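Cendley Folding Bookstand: A Review After a Long Cookbook Season

By Raelene Sheehan
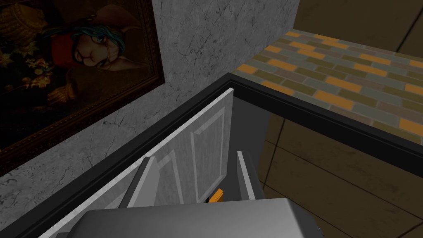 Who is a bookstand like this for?

Anyone who reads heavy books at a table and is tired of holding them open with a coffee mug. Cooks, students, knitters with thick pattern books, people who sing in a choir and practice at the kitchen counter.

I bought the Cendley in April, after my old wire stand gave up under a 600-page bread book (it folded flat and took my bookmark with it). I'd been looking at the Nustonia as well, and I'll get to that one, but the Cendley had the wider ledge and I'm a sucker for a wide ledge.

First impressions were great! It comes flat in a plain box with one sheet of instructions, and you don't need them. The back leg swings out and drops into a row of notches, two page clips flip up from the ledge, and you're reading. I had it holding a soup recipe before the kettle boiled.

The notches are what I like best. My old stand had three angles and all of them were wrong. With this one I can have it nearly upright when I'm standing at the counter and then lay it way back when I sit down with tea, and it stays where I put it. No creeping, even with the big bread book, which is the heaviest thing I own that isn't furniture.

The page clips are good but stiff. For the first couple of weeks I used both hands to lift them, and I did put a small crease in a page of a library book (sorry, Pornmont Library). They've loosened up nicely since then. If you read fast you'll get annoyed, because you have to lift a clip for every page turn. For a novel I just leave one of them down and let the other side go free — that works fine once you're past the first chapter or so.

My friend Marloes Van Acker has the Nustonia, and we swapped for a while. Hers is lighter and folds thinner, so it wins if you carry a stand around in a bag. It also has softer clips, and I was jealous of those. But it slid on my counter every time I bumped it, and a really thick book made it lean. She gave mine back with some reluctance, I'm pleased to say.

Things I'd change: the ledge has a little lip that's too low for a spiral-bound book, and mine has popped out twice when I turned a page in a hurry. The finish picks up floury fingerprints like mad, though a damp cloth takes care of them. And I wish it came in a darker color, but that's just my kitchen.

I also tried it for sheet music. Loose pages flop at the top corners unless you put something stiff behind them. I cut up an old folder and that fixed it. Bound music is no trouble at all, and I've been getting through a fat Van Dijk songbook every evening with both hands free.

Would I buy it again? Oh, absolutely. I use it every single day, and I've cooked more from my own shelves this summer than I have in years. I'm on to the rye chapter now, and the caraway loaf on page 298 is worth making twice.

Posted July 20, 2026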